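Notas para la charla, versión larga. Si a las 16:30 seguimos con las preguntas del turno anterior, me salto el bloque 2.

## 1. Reciclar no es un verbo tan limpio

- Empezar sin saludo largo. Preguntar quién ha enjuagado hoy un envase de yogur. Esperar a las manos.
- Decir claro que yo también lo enjuago, y que llevo años sin saber si sirve de algo.
- El folleto de Daltatberg dice que sus vasos son «100 % reciclables». Reciclable lo es casi todo si alguien paga. Leer la frase en voz alta, despacio.
- Pregunta que el folleto no contesta: ¿reciclable dónde, y en qué planta?
- Vasos transparentes: ligeros, baratos, difíciles de separar. Un vaso de PET y uno de poliestireno se parecen mucho en la mano y no van al mismo sitio.
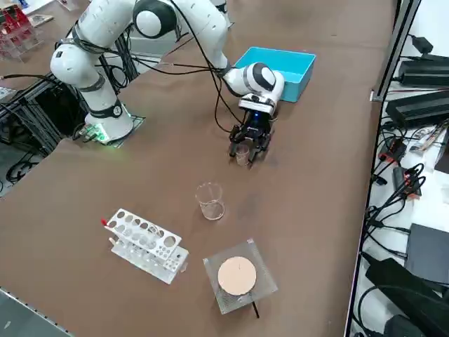

## 2. Las cifras de Pavuseo

- Pavuseo presume de 900 envases analizados. Bien. En el anexo quedan 758. De los que faltan, ni una línea.
- No acusar de nada. Puede haber una explicación aburrida. La pedí en agosto y sigo esperando.
- Los 4 municipios del estudio los eligió la propia empresa. Pausa aquí, que se entienda.
- «Recogido» y «reciclado» aparecen en la misma columna. Si alguien del público trabaja con estos datos, que me corrija, lo digo en serio.

## 3. ¿Y el vidrio?

- Aquí la sala suele relajarse, porque el vidrio cae bien.
- Aguar un poco la fiesta: pesa, se transporta mal y fundirlo consume mucha energía. Reutilizado muchas veces, gana. Usado una sola vez, yo no apostaría.
- El vidrio de laboratorio es otro asunto. El borosilicato funde a más temperatura que el de botella y no debe ir al iglú verde. Me lo discuten siempre.

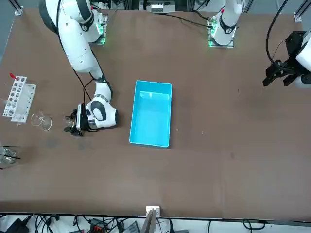
*Material de vidrio a la izquierda; bandeja azul vacía en el centro.*

- Wernuveo propone un sistema de depósito. Me gusta la idea, me gusta menos que el piloto dure 2 meses y lo evalúe Bjarnason, que les vende las máquinas.
- Si preguntan qué haría yo: publicar los datos brutos y luego hablamos. No improvisar una política entera desde el atril.
- Última diapositiva: dejar solo el correo. Quitar el logo de la hojita, que se me coló otra vez.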